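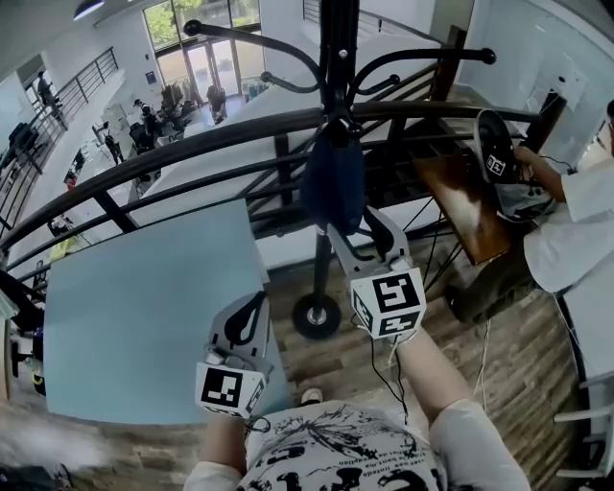 Marcela Bednárik wrote in to say that the pair took less getting used to than she'd feared, and that her only real moan was the cables, which want tucking up before you start or they trail to the floor.

Fair. We've put a cable note further down.

Kiltel hand-held gripper pair
Order code: Rarow 2
Price: 385 per pair, ex VAT. Singles on request, ask first.

For recording handling tasks by hand, no arm needed. You hold one in each hand, do the job, the tracking follows the marker cubes. Bags off hooks, things off a stool, tabletop work, that sort of thing. Grey plastic bodies, black-lined fingers, white cube with the black square patterns on each unit. Works at standing height and low down, though low down is harder on the wrists.

What's in the box
2 grippers, left and right
2 marker cubes, fitted and checked
Cable set, black and white
Spare finger linings
Printed card with the cube layout

Not in the box: recording computer, head camera, mount. If you have your own camera send us the lens details and we'll say if it's any good for the cubes.

Using them
Bare arms or tight sleeves. Loose cuffs cover the cube and you lose the track. Keep the cubes clean, dry cloth only, no spray. A scratched pattern is a dead pattern, order a new one.

Soft things like fabric bags – go in with the fingers pointing up under the strap, close slowly, lift clear of the hook before you pull back. Dark cloth is fine. Very shiny stuff less so.

Two people can work in the same room but tell us when you order, the cubes need differnt patterns for each pair. We've had people buy a second pair and not mention it, then wonder why the tracks jump about.

Cables: run them along the forearm, one strap below the elbow, leave slack at the wrist. Straps are extra for now, will be in the box from September.

Wear
Linings are rated for 1,000 closes on rough cloth, more on smooth. Change both sides togehter. Bodies covered for a year, linings and cables not.

Delivery
Sent from the Rastunton store. Returns go to Tichý, same building, other door. Put the order code on the outside please.

Questions about fit or spare cubes, ask for Miloslav Vávra. Mornings are best – he's on the bench after lunch.

Page last changed 2026-05-07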